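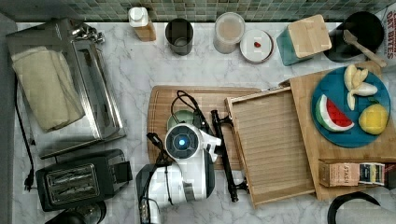 Leave the towel where it is and the top of the oven will scorch it sooner or later, was Beatriz Patrício's remark on the first draft of this section, and it now comes ahead of the numbered steps as a caution.

CAUTION: Never run the toaster oven with a towel, cloth or paper on top of it. Take the towel off and hang it away from both toasters before you plug anything in.

Section 5. Setting Up the Counter

Oct 4, 2026
By Beatriz Patrício
Print this page | E-mail this page

This section covers the kitchen counter in the Votdale rental units. Follow it when you get a unit ready for guests and again after each checkout. Stove and sink are covered in the Guerreiro binder kept at the front office.

5.1 Appliances

1. Unplug the toaster oven and the two-slot toaster. Let both cool for 15 minutes.

2. Check each cord from end to end. If you find a cut, a soft spot or a bent prong, tag the appliance and take it out of the unit.

3. Place the toaster oven at the left end of the counter. Keep the space above it open.

4. Place the two-slot toaster in front of the oven with the lever side facing right. Leave a hand's width between them.

5. Empty the crumb trays over the trash, wipe them and slide them back in until they stop.

Note: A plug left lying on the counter must stay clear of the sink side. Do not coil a cord while the appliance is still warm.

5.2 Back row

1. Wipe the mosaic tile with a damp cloth. Dry it before you put anything against it.

2. Starting from the left, set out the bottle with the white cap, the dark gray cup, the clear lidded container and the small white dish.

3. Put the teal container with the wooden lid to the right of the dish. Press the lid down all the way.

4. Put the black pan in the right corner with the wooden spatula. Turn the handle so that it does not stick out over the front of the counter.

5. Close any open snack packages with a clip. Throw out anything past its date.

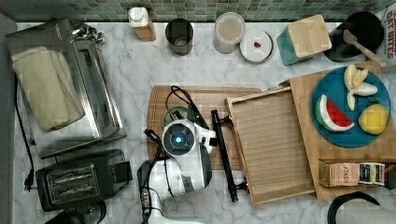 5.3 Cutting board and work space

1. Wash the wooden cutting board by hand in warm water and dish soap. Rinse both sides.

2. Stand the board on edge until it is fully dry. A damp board laid flat will warp, and it can leave a mark on the marble.

3. Lay the dry board in the center of the counter. If it rocks, turn it over.

4. Store the other boards and the tray toward the right.

Caution: Marble stains. Wipe up lemon juice, vinegar and tomato right away with plain water. Do not use vinegar sprays or scouring powder. The only cleaner stocked for these counters is Derora, part number 278, in the cabinet below.

5.4 Before you leave

Refill the lidded container if it is less than half full. Hang a clean towel on the oven door rail only if the oven is unplugged. Write down anything missing or broken on the Ustunico checklist and sign it.

This site uses cookies to remember your settings. Accept | Manage cookies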